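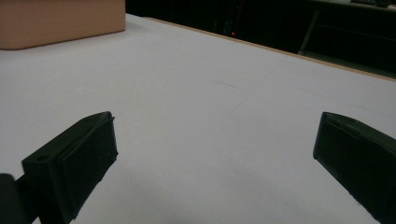
Cima – table-top pick and place recordings, Wellmont student robotics club

README, second version

This folder has the recordings our club made for the student project Cima. There are 609 recordings. Each one is a single try at a table task, done with the hand-held gripper. The club members took turns holding it, and most of us were beginners in August, so please expect slow and shaky movements in the early files.

Folders
train – 300 recordings, checked by two members
extra – the remaining 309, checked by one member only
notes – one text file per session, written by hand, spelling not corrected

How to read the files
Every recording has a video and a table of gripper positions. The opening of the fingers is given in millimetres. Failed tries are kept and marked with "f" in the last column – do not remove them if you want to compare with our results.

Known problems
In 25 recordings of the extra folder the clock of the video is late. The list is in notes/late.txt. We did not repair them yet.

Contact
Thitima Sangkhawat, room Haltham 2. Please write your name in the club book if you copy the data to your own disk.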